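Blog > Small Rooms > Packing

Pouches, shoes and the bag for Keltport

4 min read

I am writing this with the bag still half open behind me. In January I promised to myself that I would stop packing on the last evening, and I have almost kept the promise. The train to Keltport is tomorrow at noon, so it is the last evening but one half-day. I count it as progress.

My system comes from Hélène Poirier, who was my neighbor in Lalport for three years. She packed everything in small zipped pouches, even for a weekend. At that time I found it too much. My bag was one big hole, and each time I wanted a charger I had to take out the pajamas first. Then I moved to Dultamwood, to a room where the wardrobe is 58 centimeters wide, and I began to understand her.

Now I put everything on the table before anything goes in the bag. Clothes stay on the bed, and the table is for small things and for the things I can't decide about. Shoes are always in the second group. I know that many people do not like shoes on a table (my mother would not speak to me for one hour), but I wipe the table after.

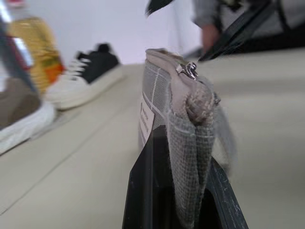

The small gray mesh pouch, with the shoes still waiting behind it.

I like the mesh because I can see a little of what is inside without opening. The zipper side is taupe and the pull is small, so with cold fingers it is not so easy. I thought to tie a piece of ribbon on it – maybe I will do it this evening, maybe not. In this one go the cables, the earphones and the adapter. The toothbrush has a different one, with plastic inside.

I bought mine at Bouchard, the shop near the bus station, where they are sold one by one. You can find cheaper in sets, but Lilla Erdős got a set last year and two of the zippers opened by themselves in her suitcase. She had hair clips in all her socks.

About the shoes I am still not sure. The black sneakers with the thick white sole are good for walking, but they take the place of two sweaters. The brownish-beige ones are softer and I can wear them to dinner also. If I wear the black ones in the train and pack the others with socks inside, it should close. The kitchen scale stops at 9 kilos, so I can't weigh the full bag, only the pouches.

Tomorrow morning I must still add the phone charger, my glasses and the sandwich. The list is on the door.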